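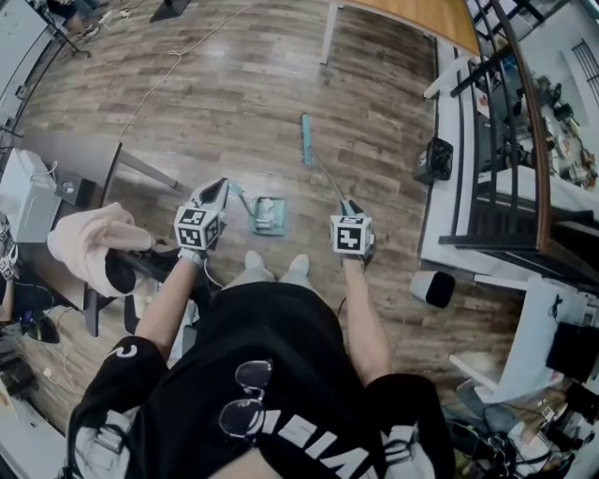 Floor Day at the Workshop Room

Tue 21 December

Twice a year we wash the floor in our room properly, not only the quick sweep after work. The other big cleaning is in May, when the windows can stay open. Solomiia Karpenko corrected my list of tools. For the people who asked what we use and how we do it, I write a little under each part.

The flat mop
It has a teal head, a light gray pad and a thin silver handle. We like a flat mop because it goes under the tables without moving them. The old string mop left too much water between the planks, and Bohdan Lysenko did not want to see it again after last winter. The handle lies down flat on the floor when you change the pad, so please look where you step.

The planks
Brown wood grain, some lighter and some darker. On such a floor you do not see the dust from above, you see it only when you sit down. Always go in the direction of the grain. We use one small cap of Tason floor soap in a bucket of six liters and no more. With two caps the floor becomes sticky, and then every sock leaves a mark.

Shoes
Shoes stay off the washed part until the evening. Socks are fine. Yevhen Kushnir keeps a pair of felt slippers for this, and he has promised to bring more for guests.

Cables
The cables are the slow part of the work. Lift each one, wipe under it, wipe the cable itself with a cloth that is almost dry, and put it back in the same place. Do not wash close to a power strip. Around the strips we use only a dry cloth — this is the one rule where I am strict. Last May we found 11 cable ties under the long shelf, and also the missing key for the cabinet.

Under the tables
The tables with metal legs are easy. You push the mop head until it touches the wall and pull it back slowly. Chairs with wheels should be rolled out first and the wheels cleaned from hair with small scissors. Radymyr Yatsenko did this for all the chairs in spring and said he would prefer not to be the only one next time.

Sitting down to it
For the corners and for anything with small parts, it is better to sit on the floor than to bend over. Bring the teal plastic piece to you and work with it between your knees. Your back will thank you the next day. Glasses can hang on the collar of the shirt, where they are at hand and nobody steps on them.
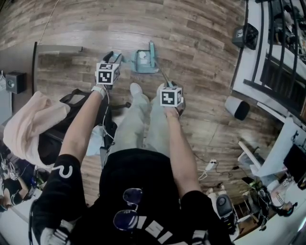
The side with the stairs takes the most time in the whole room. The treads are white and show everything, and each black baluster must be wiped separately from the top to the bottom. A cotton glove is quicker than a cloth there: put it on, make it a little wet and close your hand around the metal. Arsen Marchuk showed me this, and I have done it like that since then. Begin with the highest tread and come down, otherwise the dust falls on the part you already finished.

Cloths
We have 16 cloths in the cabinet, in two colors. The pink ones are for furniture and the gray ones are for the floor. Please do not mix them, also not in the washing machine. Wash them without softener, because softener makes them slide over the dust.

What we still need
New pads for the mop (the Andusus ones fit, the Sasetti ones are a bit too short), one more bucket, and a longer brush for behind the shelf. If you go to the shop before the holidays, keep the receipt and leave it in the drawer of the entrance table.

If you have pictures from the May cleaning, send them to Solomiia, and we will add them to the gallery.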